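Surnby Rehearsal Mixer
Set-Up Guide, Section 2: Connecting a Band for Rehearsal

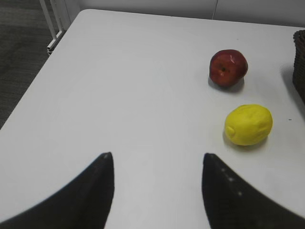
Before You Begin

Place the mixer on a flat, stable surface within reach of a grounded wall outlet. Allow clear space behind the unit for cables and ventilation. The mixer, the loudspeakers and all instrument amplifiers must be switched off until step 7.

CAUTION: Do not connect powered loudspeakers to the outputs marked PASSIVE. Damage resulting from incorrect connection is not covered by the warranty.

Connecting the Band

1. Turn all channel faders and the MAIN fader fully down. Set every GAIN control to its minimum position.

2. Connect the lead vocal microphone to channel 1 with a balanced cable. Backing vocal microphones are connected to the channels that follow.

3. Connect keyboards and other line-level instruments to the LINE inputs. Electric guitars and basses without an amplifier require the Dretora direct box, sold separately.

4. If a condenser microphone is used, confirm that the PHANTOM switch is off before plugging it in.

5. Connect the MAIN outputs to the loudspeakers. Position the loudspeakers in front of the microphones and facing away from them.

6. Connect the Brenov foot switch, if supplied, to the jack marked FX MUTE.

7. Switch on the instruments first, then the mixer, and the loudspeakers last. When shutting down, reverse this order.

Setting Levels

8. Ask the singer to perform at full rehearsal volume. Raise the GAIN control on channel 1 until the yellow indicator lights on the loudest notes. If the red indicator lights, reduce the gain.

9. Repeat for each remaining channel, then raise the faders gradually to the desired balance.

NOTE: The drum kit should be played while the vocal level is set. A balance made without drums will usually leave the vocals too quiet.

10. Store the settings by holding the SAVE button for 2 seconds. The mixer can store 10 sets of levels.

If feedback occurs, lower the MAIN fader immediately and move the microphone farther from the loudspeaker.

For use with the Oei in-ear monitor system, refer to Section 3.

Document 816. Revised 9 October 2018.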